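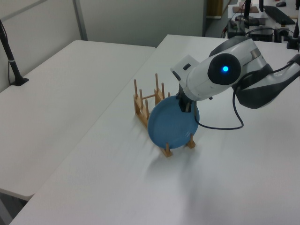 4.2 Restart order and the problem of the shared slot

Most recovery plans in our sample describe restart as a queue. Application A comes up, then application B, and so on down the page until the reader reaches the payroll system, which is always last and always the one people telephone about. The queue is easy to draw and easy to audit. It says very little about what each item needs in order to stand up. Putting a plate in a dish rack is a fair comparison: in Figure 1 the lower edge of a blue plate sits down between the front pegs of a wooden rack, and the only condition on its being there is that the gap between those pegs is free. The plan authors we studied wrote as though every application were a plate of this sort, with a gap of its own. In the 70 plans coded for this section, the commonest cause of a stalled rehearsal was two applications assigned to the same gap, meaning the same database administrator, the same licence server or, at Tilden, the same laptop.

We call this condition slot contention. It differs from the technical dependencies that plans usually record, in that neither application requires the other. Both require a third thing that appears in neither entry. Wedik listed its claims portal and its document archive as independent, with identical recovery time objectives, and technically this was correct. Each was to be restored by Holger Aasen. The plan named him as primary contact for the portal, as alternate for the archive, and, in an appendix evidently compiled by another hand, as the person to call if Holger Aasen could not be reached.

Contention was coded from the text of the plans and then checked against rehearsal logs where these existed. A restart step was marked as contended when its named person, device or credential was also named in another step scheduled for the same period. Steps that named only a role ("the on-call analyst") were resolved through the roster in force at the time of the rehearsal, where there was a roster. Jemal supplied one dated April of the previous year, on which a third of the analysts had since changed jobs. We used it anyway, as the organization itself would have done.
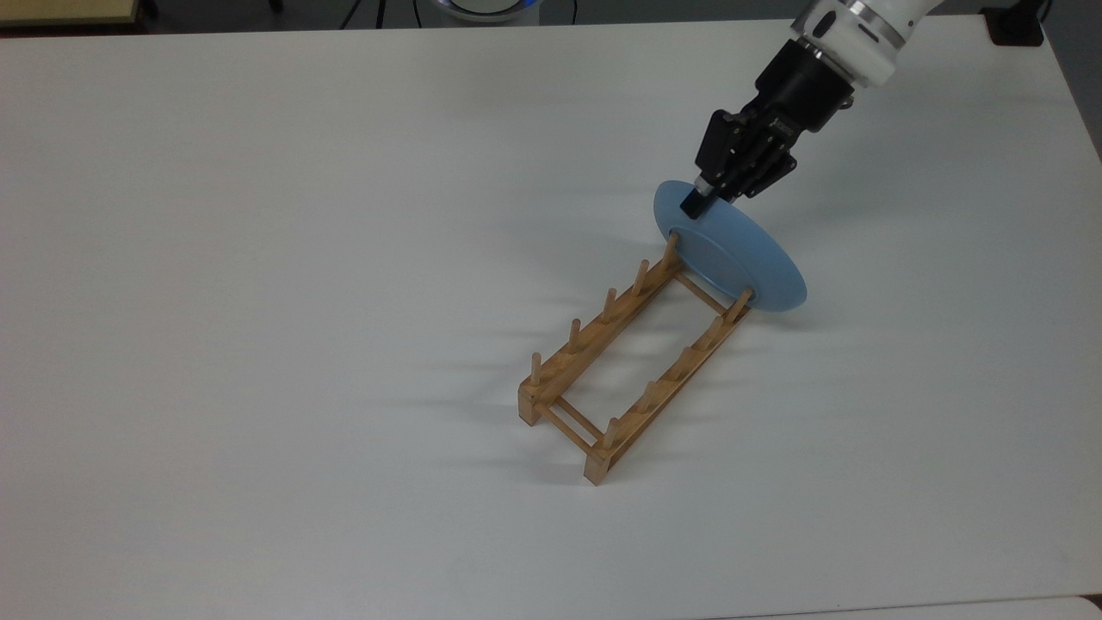
Of the steps examined, 102 met the definition. Their distribution was uneven. Larger organizations had more of them in absolute terms, but the highest rate was found at Neltesov, a freight broker with roughly 200 employees and a plan of admirable brevity. Brevity had been achieved by giving nearly everything to the operations manager. When the rehearsal began on 29 August 2019, she was at the dentist, and the log for the first hour consists of a single entry recording this. The second hour is more detailed, chiefly concerning the whereabouts of a password envelope.

Two objections were raised when early results were circulated. The first was that contention is merely poor staffing under a longer name. Staffing explains part of it. Tilden, however, employs some of the best-resourced recovery staff in the sample, and its contended steps involved equipment in every case. The laptop mentioned earlier held the only working copy of a vendor's unlock utility, and three restart teams had each written "obtain laptop" as their first step. All three plans had been signed off in the same meeting.

The second objection was that a competent coordinator will sort such matters out on the day. The logs support this more than we had hoped. Coordinators did sort them out, usually by telling one team to wait, and the waiting team usually did. The cost appears in the recovery times, which were then reported against objectives calculated as if no one had waited. Several after-action reports attribute the difference to "unfamiliarity with the process", a phrase that also turns up in the reports from the previous cycle.

We therefore added a contention column to the restart worksheet used in Section 5. It asks for the person, device and credential behind each step, in that order. Respondents disliked it, and two returned it blank with a note that the information was in the plan.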